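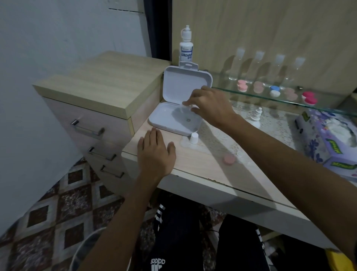
Progress report to the Birard fund, March
Project: Hasis day house, small rooms refit
Prepared by Anwara Jayasinghe

We're further along than I dared hope in January! The lens care desk is in daily use and people have really taken to it. The glass shelf has been the best buy of the whole refit, as the bottles and cases live up there and leave the desktop clear for hands. Stavros Spahić has run 9 short sessions on cleaning and storing lenses, with 65 places taken up between them, and we already have names down for April.

Spending on this room stands at £1184, including the drawers and the shelf. The Munshi quote for a second mirror came in higher than we'd budgeted, so I've put that off until the summer. 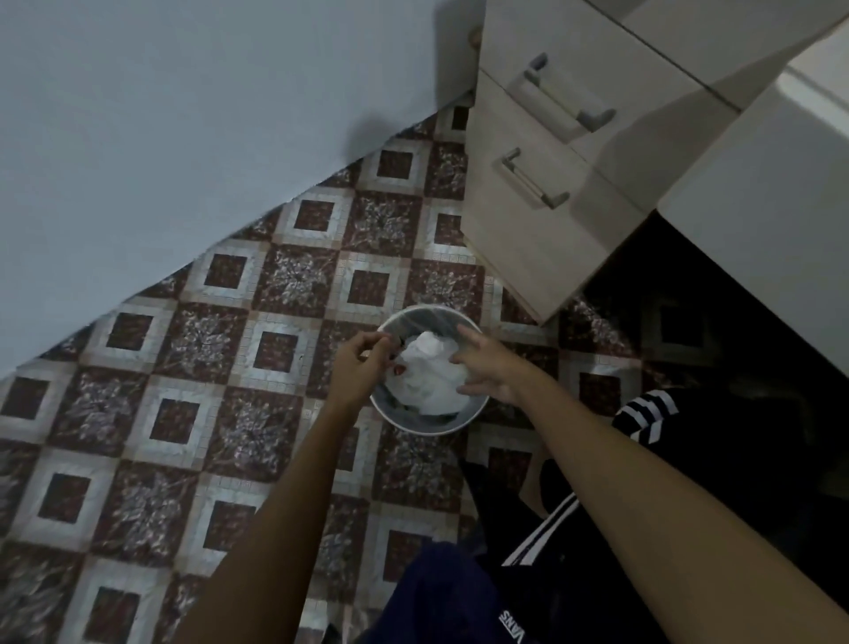

The kitchen side is coming on too. We kept the patterned floor tiles, which everyone was pleased about (me most of all), and spent the money on storage instead. The metal bin with the round opening is easy to empty and I'd like a second one for upstairs.

Still to do: labels for the drawers, better light under the worktop, and a written cleaning rota. £364 is left in the small works line and I'd like your agreement to put it towards the lighting. Fanduser have said they can fit it in one morning.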